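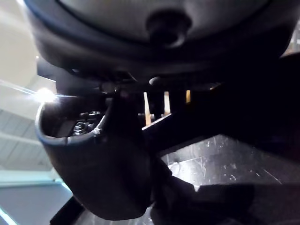 The police never gave out the street, one reader wrote under the Wandico burglary story, the paper did that by itself and then took it down without a word. The comment got no answer from the paper. It is still there under the story, though the line it complains of has gone.

### 4.2 What gets changed after the first report

We took 131 burglary and theft reports from the Tsegaye archive, all from local titles, all with at least one saved earlier version. Court reports left out — different habits, different legal rules, and they would swamp the rest. Also left out: anything under three sentences, and the weekly "in brief" columns.

Each report was coded in Itis by two of us working apart. First version against last version, line by line. Disagreements were talked through, and where we couldn't settle one it went down as "unclear". Ten reports ended up there. They stay in the total but are not used in the tables on wording.

The first version is nearly always the police version. Of the 131 reports, 65 had no source other than a police statement, and a good part of these kept the order of the statement as well: time, place, what was taken, number to ring. Often the verbs too. "Entry was gained" is police English and no reporter would say it down the phone to a friend, yet it goes into print untouched. Same with "made off" and "items of jewellery".

Later versions do three things mostly. They add a neighbour. They add a photograph of the road. Or they take something out, and this third kind is the one we care about here, as a reader coming to the story fresh has no way to see it.

Removals were usually small. A house number. The age of the person at home. In five reports the word "arrested" had been changed to "spoken to", and none of those five carried a note saying so. One had been shared widely by then on a residents' page, with the old wording still showing in the preview, and the comments there carried on for days as if somebody had been charged. We don't know whether the paper was asked to put up a note. It didn't put one up.

Added material is easier to find becuase papers like to flag it. "Updated" at the top, sometimes in capitals, sometimes with a time. We found the label on reports where the only change was a new headline. We also found it missing where whole paragraphs had been swopped. So the label can't be used as a measure of anything much, and we dropped it from the coding after the pilot.

Fig. 1. Two black robotic hands, fingers raised, and a yellow shelf. 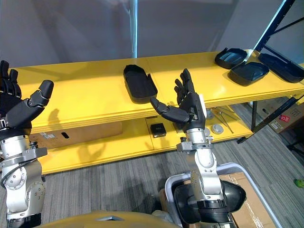 The Jastatus logs helped with timing. They record when a page was fetched and whether the text had moved since the last fetch, so for most reports we can say within the hour when a line went. Not who took it out, and not why. Gaps in the logs for part of June, when the fetcher was down — reports from those weeks have a first and a last version and nothing in between. Treated as one change each, which will undercount.

On timing, then. Removals come early or very late. The early ones look like ordinary tidying: a second pair of eyes on the copy, a wrong road, a name spelled two ways. The late ones come weeks on and are harder to read. Some may follow a complaint. Some may follow the end of a case, with a person released and wanting the page gone. We asked the titles and had few replies, none with enough detail to code, so this part stays a guess and should be read as one.

Wandico is worth a separate word. Small place, one paper, and most of its crime stories written from the same weekly police bulletin. Here the changes ran the other way. Less taken out, more put in, and the additions came from readers: a van seen twice, a gate left open, a bike found in the brook. The paper folded these into the story with "it is understood that", a phrase that hides where the thing came from. By the last version a reader could not tell the bulletin from the comment section. Two of the additions were wrong and stayed up.

We did not code photographs. Nor headlines on social media, which are written apart from the page headline and change more often. Both ought to be done, and the headlines at least could be got from the same logs with a bit of extra work.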